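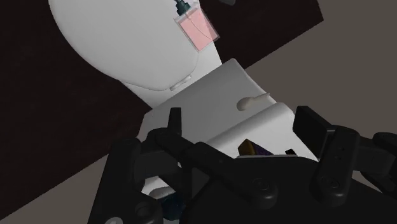 Ticket 700 – Rilbridge depot, van 19
Status: open

Fault: engine cuts out at idle once warm. Restarts after 2 minutes.

Read codes with the Humex reader. One stored, crank sensor signal. Cleared it, came back on the next drive.

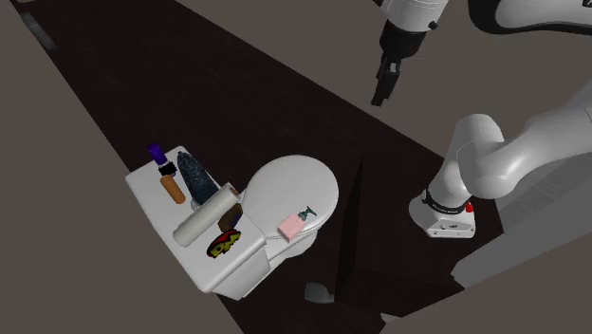
Swapped the sensor for a Jorkance part. Idle held for a while – then cut out again. Checked the wiring and found a chafed wire near the starter. 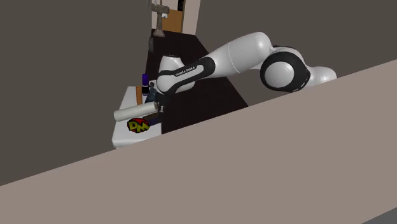
Taped for now. New connector ordered from Hayes.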